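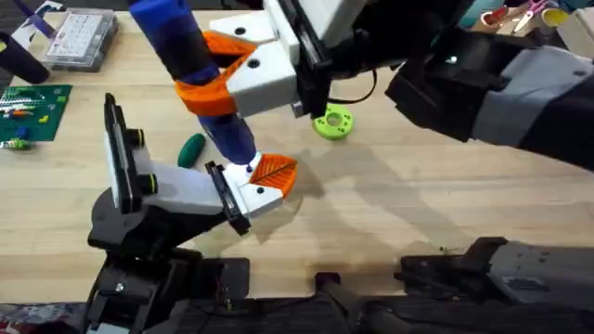
2 min read

Hi, I'm Mireille Leclerc, and Gillies is the toy and odds-and-ends lending shelf I started in July with a box of my own kids' stuff and one wobbly bookcase. We're up to 2320 items now (I know!), and you can borrow any of them for a fortnight.

People ask what we stock and I never have a good answer. Long blue things, green things shaped like a cucumber, lime discs with a hole in the middle that roll right off the counter if you let them. I love the ones with no obvious purpose best, because kids always find one.

Everything that comes back gets a turn on the wooden table. Svend Oddsson checks for cracks and missing caps, I do the wiping down, and then it all goes into the tubs by colour. Not by size – we tried that, and Svend still brings it up.

Membership is free for your first 2 loans. Bring something with your address on it and a sturdy bag, and if you've got a favourite you can't find, ask me! It's probably in the green tub.

Page updated 2024-12-14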